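Speaker notes – hand-held grippers, Wulamley session

Slide 1. Say hello, thank Rianne Desmet for the slot. Explain that I ran the Drillow trials and Bo-ram Geum did the Nam arm side, so arm questions go to her at the end.

Slide 2. What we compared. Two hand-held grippers, same linkage, different finger pads. Bare pads on one, taped pads on the other. Each did 100 picks on the white table. Don't read the table out, they have the handout.

Slide 3. Leave both up while talking. 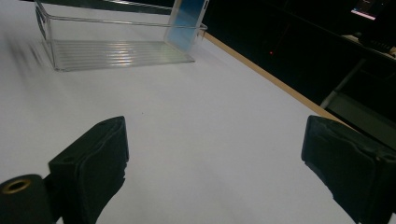 Jaws open with the clear bin ahead; jaws closed on the slotted white strip.

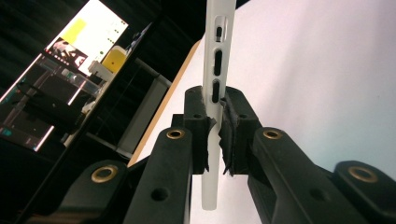
Bare pads were fine on card and foam. Smooth plastic was the trouble – thin parts turned in the jaws when we tilted the wrist. Tape cured most of that, but the edges lift and we had to redo it 3 times. Mention the cost: one roll, no new parts.

Clear plastic is a separate problem. It's hard on the camera, whatever is on the fingers. Trutero suggested a second light. We haven't tried it.

Slide 4. Bushings. Brass held up well. Play in the pivots was the same at the end as at the start. Somebody will ask about printed ones – we dropped those in December.

Slide 5. Next: moulded pads, then the same picks with the Nam arm. Bo-ram wants a slower close. Pause, take 2 questions, hand over to her.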